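Rancombe Community Help > Computers & Electronics

Old desktop wont boot after I cleaned it, CPU seated wrong?

Posted by Eltley_13, August 20, 2024

Pulled the cooler off an old tower to redo the paste. Back together, fans spin, no picture, 2 beeps. Got the cooler off again now. Do I have to get every bit of old paste off the top? And could I have knocked the chip in the socket? No bent pins that I can see but my eyes aren't great.

Su-bin Jin
Beeps are usually RAM, not the CPU. Look up the code for your board, they're all different. Power off at the wall, pull all the memory, put one stick back, push til both ends click. Try that first before you touch the chip.

As for paste, a faint smudge is fine. Isopropyl and a coffee filter, let it dry, small blob of new stuff in the middle. Mine after a quick wipe, didn't bother going further: 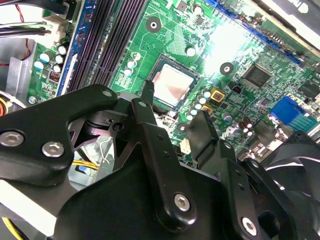
Processor in its socket, bit of tan residue still on the metal.

If you do lift the chip, lever up first and match the corner marks. Dont force it.

drolberg
had this, was the ram. also check the little 4 pin power plug near the cpu, easy to forgett

Yoo
Just buy a new one mate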